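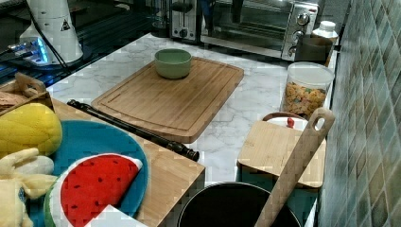

Reading time: 2 minutes

The kitchen counter at the Comville apartment is the only continuous work surface in the residence, and its management has been the subject of several entries on this blog. The present entry concerns the sharing of that surface between the preparation of meals and the play kitchen, an arrangement introduced in September following the move from Flindthorpe.

Under the current plan, the toaster and the toaster oven remain at the back of the counter at all times. Both are in use every morning before 7, and returning them to a cabinet each day proved impractical. The area in front is reserved for the bamboo cutting boards. The board with the juice groove is intended for food. The darker board may be used for play, and at present it accommodates a plush watermelon slice on a teal plate, with a plush pineapple beside it.

Small bowls, including the sage-green one, are permitted on either board but must be washed before they are used for a meal. The small wooden crate stays at the left end of the counter.

One matter remains unresolved. Plush items collect crumbs, and the washing instructions supplied with them are brief. Readers who have found a satisfactory method are invited to submit it through the comment form.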